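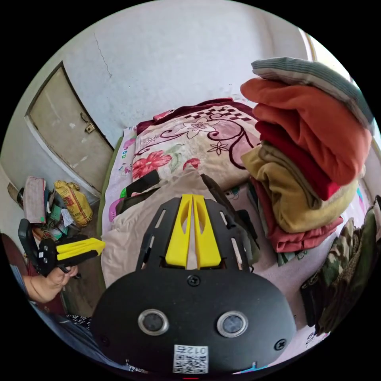
The bed with the pink flowered blanket, and the folded stack

From: Hannelore Baumgart
To: Somside household list
Date: 16/09/2021
Subject: Re: Where do you all fold?

Vinzenz Zaugg wrote:
> We have no table big enough, so everything gets folded on
> the sofa and slides onto the floor by supper. My wife says
> to use the bed. Does anyone do that and still get to sleep
> at night? And do you put winter things in bags or boxes?

Dear Vinzenz, and hello to everyone else,

Your wife has it right, and please tell her I said so! I have folded on a bed ever since we lived on Janssen Lane, where the kitchen was too small for anything but the stove and my mother-in-law. Spread a blanket or a sheet you don't mind rumpling, work from one side, and let the pile grow on the other. I like the heavy things at the bottom, though I'll admit my own stacks come out in whatever order I pick things up.
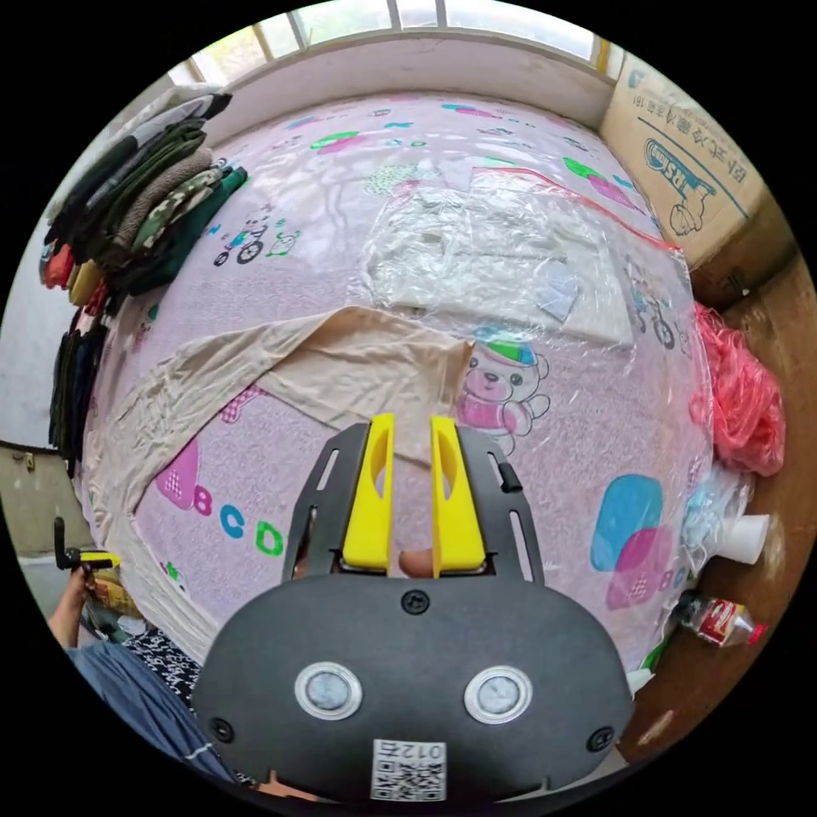 As for bags or boxes, I am a bag person for bedding and baby things, the clear kind with a zip, so I can see what I've got without opening every last one. I bought a pack of 8 at Draltard two summers ago and they are still going strong. Boxes I keep for shoes and for the coats, which come out again in December anyway, and a box does stand up better to being shoved around.

Do clear the bed by suppertime, even if it means one big armful onto a chair. I have slept next to a pile of pants more than once, and I don't recommend it.

Does anybody still have the Skallano pattern for drawstring bags? I lent mine out and would love a copy.

Warmly,
Hannelore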